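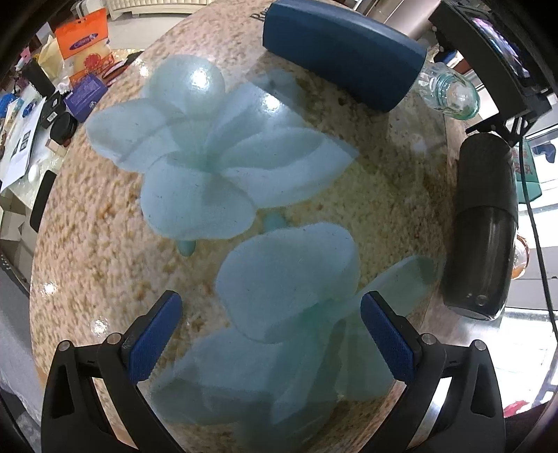
Glass-top tables — keeping them clear without losing your mind

Quick one this week, Thursday got away from me.

If you have one of those round tables with glass over a pattern (flowers, stone look, whatever), you know the deal. Looks great for an hour. Then every crumb, every hair, every ring off a cup. Dark ones are the worst. Speckled ones hide crumbs but not smears.

What works in my house:

Clear it first. All of it. Don't wipe around stuff. I did that for years and got little islands of dust shaped like whatever was parked there. Glasses case, pens, jars, mail — off. Put it on a chair, on a tray, on the floor if you must.

Dry before wet. Soft brush or a dry microfiber, center to edge, catch it in your hand. Spray first and the hair and dust turn to paste. Then you're chasing it around for 5 minutes.

Spray the cloth and leave the glass alone. Liquid runs to the rim and creeps under if the glass is a loose sheet. Once it's under there you get a cloudy patch and you have to lift the whole thing. Two people for that, shoes on.

My mix: 200 ml water, 200 ml white vinegar, 4 drops dish soap. Four. More than that and it streaks. Label the bottle. Keep it off real stone, vinegar eats granite sealer and worse with marble. If your not sure whether the top is glass all the way across, plain water and a drop of soap.

Two cloths. One damp, one dry. Wipe small circles with the damp, long straight pulls with the dry. Then crouch down and look across it toward the light. Streaks show up low, you'll never see them standing.

No fabric softener on the cloths!! Leaves a film. Same with dryer sheets.

Sticky stuff (jam, tape, price label gum): warm wet cloth laid flat, go do somthing else, come back. Then a plastic card edge. No razor blades if there is any paint or frosting on the upper side. Run a fingernail over the design — if you feel a ridge it's on top, so go gentle.

Things that scratch: bottoms of unglazed mugs, grit under a jar, metal canisters dragged sideways. Lift, don't slide. I put felt dots under anything that lives on ours. The cheap Drarari ones fell off in a week, the Cheon ones are still on. Clear silicone dots are better if it gets damp.

Round tables and rolling — jars go on their base or in a basket. A jar on its side will find the edge sooner or later. Had one go at breakfast and was picking glass out of the rug till August.

One small tray for the everyday bits. Glasses, keys, pen. When the tray is full it gets emptied, no second tray. A second tray is how you lose the table.

The rim: everyone forgets it. Cotton swab, same mix, once a month or so. Gross the first time.

Chips on the edge — feel with a cloth, not your finger. If it snags, get it looked at. The glass place on Dalgate smoothed ours while I waited.

Next time, chair legs and the fuzz that grows on them.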